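Filed under: Household Notes, Allotment, Correspondence

The Stidham Allotment Year: Water, Waiting Lists and the Matter of the Lower Path

It has been the practice of this page to publish one longer entry each summer on the state of the Stidham allotments, as seen from plot 19, which my household has held for eleven years. Readers who come for the recipes may wish to return in September, when the damsons will be dealt with. The present entry concerns water, and to a lesser extent onions.

The spring was dry. My own rain gauge, which stands on a post beside the shed and is read each morning before breakfast, gave 271 millimetres from the first of January to the last day of June. The same months last year gave 552. I make no claim for the accuracy of the instrument, which was bought from a garden centre that has closed, but it has not been moved in that time and the two readings may fairly be set side by side.

The effect on the plot was plain by the middle of May. The broad beans flowered early and set poorly. The peas were sown twice, the first row having failed to appear at all, and the second was taken in part by pigeons. Potatoes on the heavier ground at the bottom of the slope did well, and those on the upper half gave small tubers with a good deal of scab. I would not grow the same variety there again without a great deal more compost dug in beforehand.

Onions

The onions deserve a paragraph of their own. Two kinds were planted in March: the ordinary brown sets sold by the pound in the town, and a flat red kind which Helju Venckus gave me in a paper bag with the word Mutedska written on it in pencil. She had them from a cousin and could tell me nothing further. I have not found the name in any catalogue. The plants stood well through the dry weeks, with narrow upright leaves of a rather dull green, and only three ran to seed. They have been lifted and are drying on the shed roof under netting. The flavour is mild when raw and almost disappears in the pan, and for that reason I would recommend them for salads and for very little else.

Any reader who recognises the name is asked to write. I should like to know in particular whether they keep past Christmas.

Water supply

The site has four standpipes and two dipping tanks. Under the tenancy agreement, hoses may be used for the filling of butts but may not be left running on beds. This rule was drawn up when there were fewer plots and has been respected unevenly. In June a notice was fixed to the gate asking that hoses be used only before nine in the morning and after six in the evening, and I am glad to record that most tenants complied.

My own arrangement consists of three butts fed from the shed roof, joined by short lengths of pipe near the base so that they fill and empty together. The total held is a little under 600 litres when all are full. They were last full in the first week of April. Since then I have carried water from the nearer tank in two cans, morning and evening, and have given it only to the courgettes, the beans and whatever had been newly planted. Established fruit received none. The gooseberries were smaller than usual and sweeter, and the blackcurrants were as good as I have known them.

I have been asked by two correspondents whether mulch is worth the trouble. On this plot it is. The row of beans mulched with grass cuttings in May needed water every third day, and the row beside it, left bare, wilted if missed for one. Cuttings should be put down thinly and added to often – a thick layer turns to slime underneath and brings in slugs. Straw is better if it can be had at a fair price. It could not be had at a fair price this year.

The lower path

Those who attended the meeting in the spring will know that the lower path has been the subject of some disagreement. It runs along the ditch from the gate to the far hedge and has been sinking on the ditch side for several winters. A quotation of £1,242 was obtained from Stikov, the contractor who laid the car park, for edging boards and hardcore along the worst section. Heino Siliņa, whose plot lies at that end and who has worked on roads for most of his life, gave his opinion that boards would rot within six years and that the ditch ought to be cleared first, so that the water has somewhere to go.

I found his argument persuasive and voted accordingly. The proposal was put off by a narrow margin. The ditch was then cleared by hand over two Saturdays in May, and a considerable quantity of bramble, silt and old fence wire was taken out of it. Whether the path will hold through a wet winter remains to be seen. In the meantime barrows should be taken round by the upper track, and I would ask those who visit with small children to do the same.

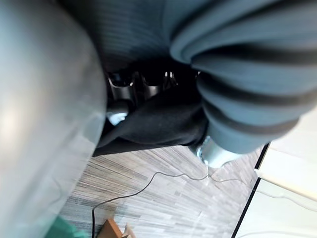 Waiting list and vacant plots

Two plots have fallen vacant since the last entry. One has been let in halves, an arrangement I support. A full plot is a heavy undertaking for a person in work, and the half plots on this site are on the whole better kept than the full ones. The other vacant plot is badly infested with couch grass and will be covered until the spring before it is offered.

Newcomers often ask what they should do first. My advice has not changed. Clear one bed properly, plant it, and leave the remainder under cover until that bed is in order. Potatoes do not clean the ground, whatever may be said over the fence. The digging cleans the ground, and it must be done twice.

Correspondence

A reader signing as Luik writes to ask for the proportions of the comfrey feed mentioned last year. Fill a lidded bucket with cut leaves, weigh them down with a brick and add no water. The liquor that collects after some weeks should be let down with fifteen parts of water to one. It smells very bad and should be kept well away from the house.

The same reader asks whether leeks may be planted out in August. They may, if the plants are as thick as a pencil and the holes are filled with water at planting. Mine went in late last year and were eaten in March.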